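Search this blog
Type and hit enter

Back to the Stoton paperbacks
16/10/2023
4 min read

So I finally finished the fourth Stoton book, the one I'd been putting off since June, and I have to say I liked it a lot more than the third! If you missed my earlier posts, these are skinny men's adventure paperbacks from a publisher called Plokis, all with the same yellow spine, and I've been picking them up wherever I can find them for a few bucks each. This one is called The Colombo Ledger, and it runs 188 pages in my copy if you count the ads in the back, with 43 of those spent on a single boat chase.
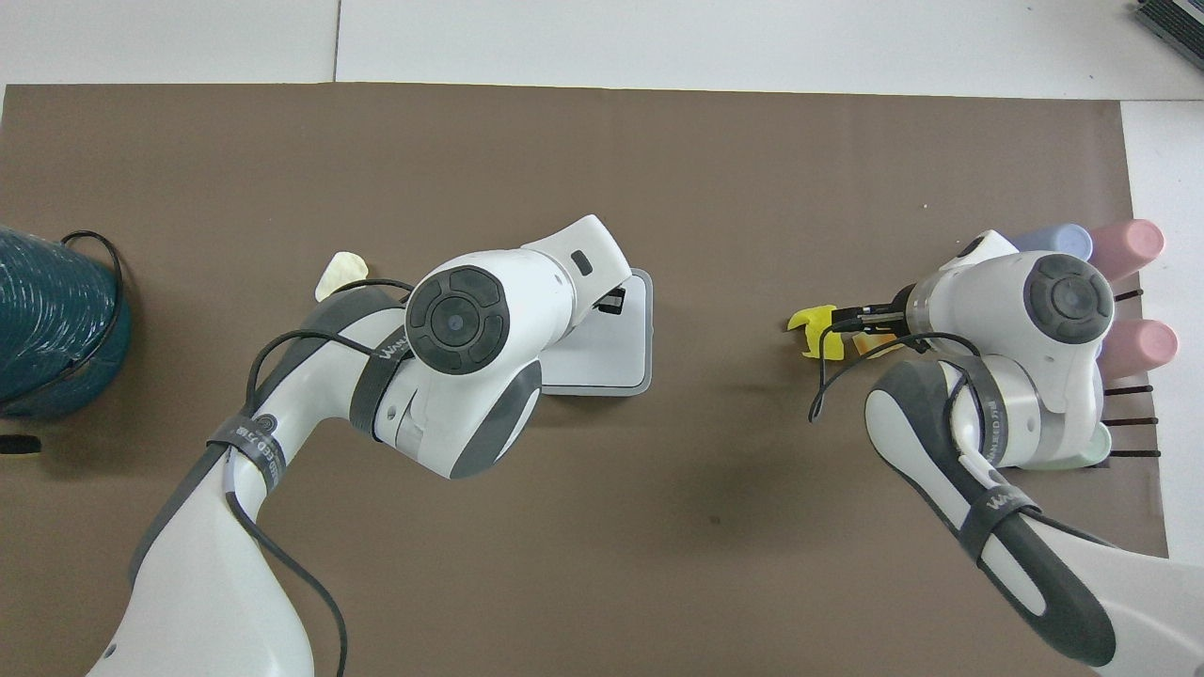
The boat chase is the reason to read it. Stoton gets off the dock at Colombo with the ledger stuffed down his shirt and nearly 500 rounds of ammo (the author really does keep telling us), and then it's fuel trouble, engine trouble, a knife fight, more fuel trouble. I read it in one sitting. There's a bit where he lashes the wheel with his belt, and the description of how he loops it and pulls it tight goes on for most of a page. If you want a picture of it, think of the gray strap wrapped around the white arm on the left up there, snug like that, only with a grown man swearing at it.

What doesn't work so well is the villain. Grirero was terrific in book two, all phone calls and bad temper, and here he gets one speech and then sits in a hotel until the last chapter. I kept waiting for him to do something. He's also suddenly worth 900 million dollars, when in book two he couldn't pay his driver, so either I skipped a page or somebody at Plokis did.

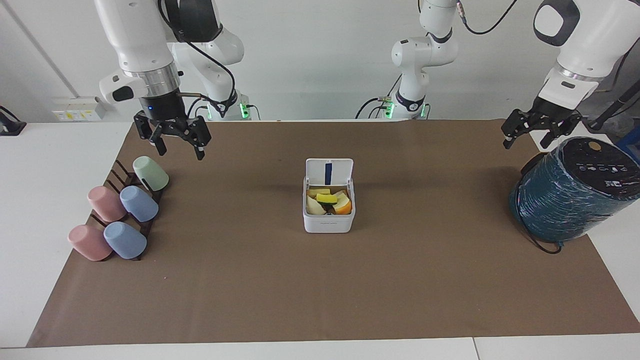
Two arms over the brown paper, gripper open on the left.

I've got the fifth one on the shelf already, and the back cover promises a train, a blizzard and Grirero again (out of the hotel, I hope). My copy is missing its front cover and smells like a basement, but all the pages are there. The sixth is the tough one to find. I saw it listed once for 88 dollars and closed the tab pretty fast, so if you ever spot a cheaper one, leave me a comment!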